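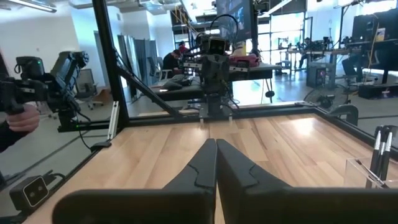

Blond plank grain and a clear holder at the right-hand side of the table, with three black pens standing in it.

The Brush Table at Climstead
Gallery page, updated June 8, 2026

Welcome, and thank you for clicking through! The Climstead page has had pictures of the entrance, the stairs and the view toward Rorkthorpe for ages, and hardly anything of the tables, which seems a shame when the tables are where everybody spends their time. So this little gallery is all about one table and the brushes that live on it. It is a small subject, I know. I have grown very fond of it all the same, and I have let myself ramble between the pictures, so please feel free to skip along if you only came to look.

The wood first. I love a pale tabletop for brushes. Black handles show up on it straight away, even the thin ones, and you can spot a stray from the doorway when you have your coat on and are hoping to be off home. On the old dark table in the Strachan building we lost brushes in plain sight, week after week, and then found them again with a sleeve. The pale wood shows every mark too, of course, and there are people who would rather have it covered with paper from end to end. I have been on both sides of that. For wet color I will put paper down and be glad of it, but for sorting and putting away I want the wood, and I want to see the grain while I do it.

It likes a wipe with a damp cloth and then a dry one, going along the strips and not across them. Twice a year it gets a thin coat of oil, the last one in April, and for a few days after that the whole room smells like the inside of a cricket bat. (I mean that kindly. I would buy it as a candle.)

Now the holder, which is clear acrylic and very plain. We used jam jars for years, and I still have a soft spot for them, but a jam jar is round and slippery and a handful of long handles will swing it over sooner or later. A rectangular holder sits better and can be pushed back toward the far edge where elbows don't reach. Being able to see through the sides is a real pleasure as well. You notice at once when there is grit gathering at the bottom, and you can rinse it before it gets into anything. Lukewarm water, a drop of dish soap, a soft cloth -- never the rough side of a sponge, which I learned by ruining the shine on one in my very first month.

The sorting itself goes slowly if you let it, and I do let it. I lay the brushes flat on the table and go over them one at a time, handle first and then the metal part, giving each a little wiggle to see if anything has worked loose, and only then looking at the bristles.

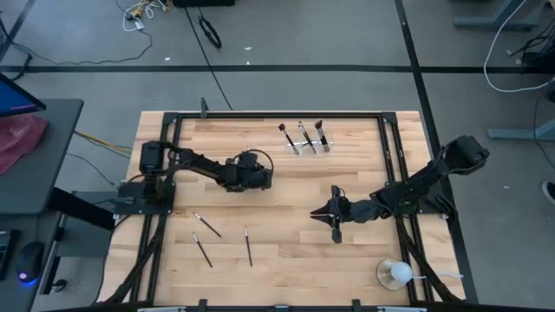

Flat is the word I would underline for anybody newly in charge of brushes. A brush that has just been washed wants to lie down for the night, so the water doesn't creep into the metal and start loosening the glue, and it can stand up in company the next day once it is good and dry. I know it makes the table look untidy in the meantime. I used to fuss about that terribly and put everything upright the minute it was rinsed, and I went through a sad number of brushes before a friendlier and more patient painter set me right.

For washing I use the Ovetti soap, the hard white cake in the 300 gram tin, worked up in the palm of the hand until the lather stops picking up color. It lasts forever. The current tin has been open since before we moved the tables, and there is still a good moon of it left around the rim. After the soap comes a rinse, a squeeze in an old towel, and a pinch with the fingers to bring the tip back to shape.

Climstead has 26 brushes altogether, counting the tired ones that I keep for glue and for dusting into corners, and they don't all come out together. A few at a time is plenty for one table. The rest stay in their roll in the cupboard, which came with us from Strachan and has one drawer that only opens if you lift and pull at the same moment.

If you are setting up a brush corner of your own, I would put your money into the brushes and almost none of it into the container. Nearly anything that stands square and doesn't wobble will do the job. Leave some room in it, too. Bristles that are crammed against each other dry with a bend in them, and you will be fighting that bend every time you try for a straight edge. When ours starts to feel crowded I lift out 2 and put them back in the roll, and the others settle wherever they like. I gave up long ago on making them all lean the same way. They fan out like flowers in a vase that is a bit too wide, and I have come to think it looks rather cheerful.

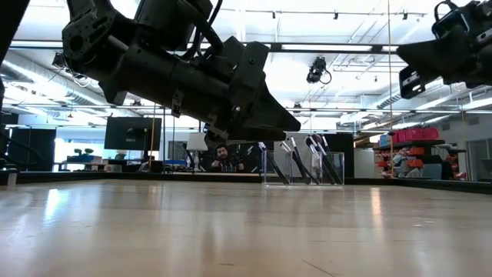
Five black-handled brushes in the clear holder at the far edge, leaning every which way, with ceiling light streaked over the glossy wood.

I do enjoy that shine on the tabletop, small scuffs and all. A sanding would take the scuffs out and I keep being told so, but they are shallow and the brushes don't mind them, and I would miss the table terribly for the week it was gone.

More pictures will go up as I get to them. I would like to add the brush roll next, opened out to its full length, and then the shelf of color jars, which needs a proper dusting before it is fit for company. If you have a favorite way of storing brushes, or a soap you swear by, the guest page is open and I read every single note, even the long ones -- especially the long ones.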